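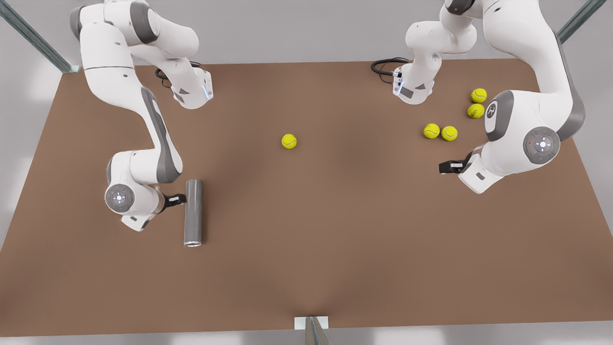
Tania Howlader
Dataset maintainer, Nerkier

README – Nerkier Sports Biopic Reviews

Reviews of movies in which an athlete trains in the rain and disappoints a parent. Boxing, cycling, swimming, one curling picture we don't discuss at parties.

What's in it
98 reviews in English, one per row, stored in reviews.csv. Columns: film, sport, reviewer, stars, text. Stars run from 0 to 5. Two reviewers refused to give stars on principle, so expect blanks.

Where it came from
Dalva Magalhães and Jomar Tiongson wrote most of the reviews for the Betport film club newsletter. Both agreed to release them. Jomar asked that his opinion of training montages be left intact, and it has been, at length.

Known problems
Spoilers everywhere. 20 reviews give away the final match in the first sentence. The sport column says "running" for anything with a track in it – including the horse movie.

Changes
Version 2, Sunday, June 10, 2018: fixed the accents in Dalva's name, removed a duplicate review of the rowing film.

Corrections go to Widad Geagea. Complaints about the stars go to Jomar.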